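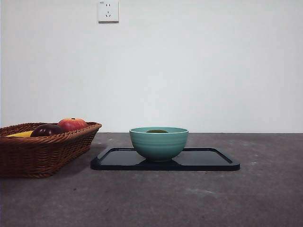 Figure 3. Woven basket holding three pieces of fruit, set against a plain wall.

Home Contents Figures References Download Next section

4.2 The basket as a place to put things

When we began the Clalham household study we had expected to write a good deal about refrigerators, and rather little about baskets. Refrigerators are large, they cost money, and people have opinions on them. But as the interviews went on, and as we sat at one kitchen table after another drinking the tea we were so kindly given, we kept coming back to the plain open container that lives out on the counter and holds the fruit. Almost everyone had one, or had something that did its work, and almost everyone had more to say about it than they had thought they would. This section gathers up what we heard, and tries to set it beside the storage practices described in Section 4.1.

A basket of the sort in Figure 3, rectangular, reddish-brown, woven of wicker with sides that lean outward as they rise, was among the most familiar forms in our Clalham kitchens. We met it in many sizes. Round wire bowls were also common, and in the Purkivport homes, where counters tend to be shorter, a deep ceramic dish often took its place. What the woven ones share is a rim thick enough to be picked up by and a set of walls that let some air through. Our participants mentioned both of these, though seldom in those terms. One told us that hers "breathes," and another that he could carry his to the table with one hand while holding the baby in the other, which seemed to us as good an account of a braided rim as any we could have written.

We asked each household to tell us what a full basket looked like, and then what an empty one looked like, and the answers to the second question surprised us by how sad they were. An empty fruit basket seems to trouble people in a way that an empty shelf in the refrigerator doesn't. Several participants admitted to moving a last lemon from the refrigerator to the basket before company came. A basket with only a few pieces in it, on the other hand, was felt to be perfectly respectable. The fruit in Figure 3 shows just above the rim, and that was very much the level at which people told us they stopped worrying. They liked to be able to see from the doorway that there was something to eat, without having to walk over and look in.

Depth matters more here than we first understood. In a shallow bowl, all the fruit is on view, and the soft one gets eaten or thrown out in good time. In a deeper basket with sloped sides, the pieces roll toward the middle and settle on each other, and whatever lies at the bottom can stay there through a whole week of shopping. We heard a great many stories that ended with a forgotten plum. Some households had worked out a rule for this, putting new fruit underneath and bringing the old up to the top, much as a grocer does. The Stuter store in Purkivport prints this very advice on its paper bags, and two of our participants had cut it out and taped it inside a cupboard door.

Then there is the matter of where the basket stands. In 8 of the 14 kitchens we visited for the second round, it was kept at one end of the counter, back toward the wall, with the middle left clear for chopping and for school bags. People described this as simply where it went. When we asked them to try moving it for a month, most agreed cheerfully and then moved it back within days, telling us that they kept reaching for an apple and touching bare counter. Outlets came into the talk as well. A stretch of wall with an outlet is wanted by the kettle, the toaster and everyone's telephone, and the basket, which needs no power, was often pushed along to make room for things that do. We take this up again in Section 5, where the crowding of the counter is treated at more length.

The surface underneath was discussed less, but warmly when it did come up. Dark, mottled counters with a stone or concrete look were well liked for hiding crumbs, and disliked by the same people for the same reason. Wicker on such a surface was said to look "like a market stall" and "like my grandmother's porch." Three participants had put a folded cloth under the basket to keep it from scratching, and all three had later taken the cloth away because it was one more thing to wash.

We don't want to make too much of a basket. The Jafarzadeh survey, with its 4000 returned forms, is far better placed than we are to say how common each kind of container is across the region, and readers who want proportions should turn to it. What our smaller set of visits can add is some feeling for how these objects are lived with: how they are filled on shopping day, nudged along the counter, dipped into by children at four in the afternoon, and now and then turned upside down over the sink to shake out the dry stems and stickers. In July, when berries and peaches come in faster than anyone can eat them, several households put out a second basket beside the first, and we turn to these seasonal arrangements next.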